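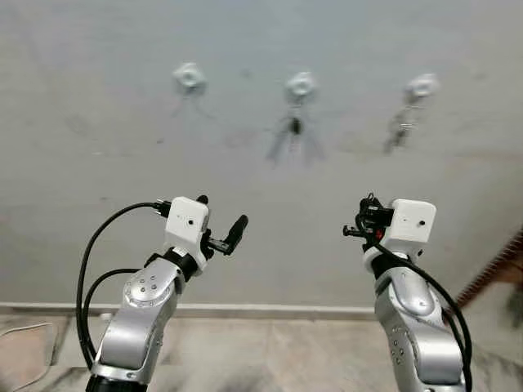
Buy the arms last, the plant manager at Prerkanby used to tell anyone who came to her with a catalog under one arm, and she would send them back to their desks to price the cables first.

Chapter 8
Planning the Purchase

It took me a good many years, and one rather painful budget meeting, to see how right she was. When we set out to buy a pair of arms, our eyes go to the arms. We compare reach and payload, we argue happily over grippers (I have lost whole afternoons that way!), and only later do we remember that all of it has to be mounted, wired, and given a decent stretch of floor to work over.

In this chapter we will follow the Fotley workshop as it plans for a two-arm station. The first quote, from a supplier called Grultden, ran to two pages and covered the arms and their grippers very nicely. It left out 283 dollars' worth of cables and brackets, and it left out 460 dollars a year for service, a line you will meet again when we come to running costs.

Keep a pencil handy as you read. Before you turn to Section 8.1, think of a machine you know well, at work or at home, and write down everything that had to be bought so that it could be used. Then set the list aside, as we will be adding to it when we draw up our first full budget sheet.

8.1 What Belongs in the Price

Let us begin with the quote itself, and with the items a supplier will usually list on the first page.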